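Wk 6 handout - online dating platforms, matching + trust
Jul 29, 2020

Two kinds of site. Search sites (you filter, you write first) vs. matching sites (long quiz, they pick). Kornix = matching, 639 quiz items before you see a single face. Tiswood = search, free to browse, pay to reply.
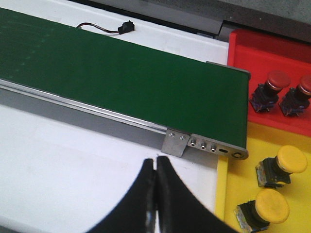

Hrefna Hallgrímsson: but a long quiz also scares off the people who aren't serious, so maybe it works as a filter even if the matching is junk. Fair point, bring it to section.

Things to look at when you compare:
- can you see when a member last logged in
- are lapsed accounts still shown
- how hard is it to cancel

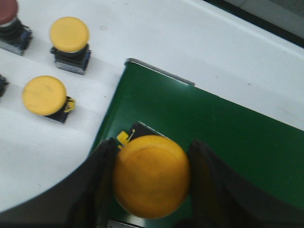
Auto-renewal is where most complaints come from. Stougaard reading covers this, pp. on refunds esp. Skim the rest.

Self-description: people write to the profile they wish they had. Height, age, income. Photos older then stated.
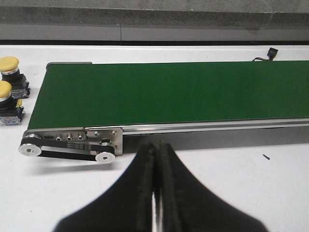

Also message length. Short first messages get sent more, long ones get remembered more (class survey, 833 replies, Prastolbridge only so dont over-read it).

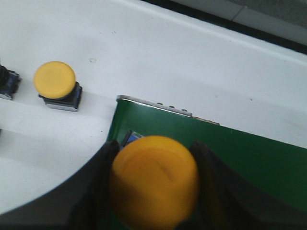

Yellow button cap held between two gripper fingers.

For September: pick one site, read its terms, one page.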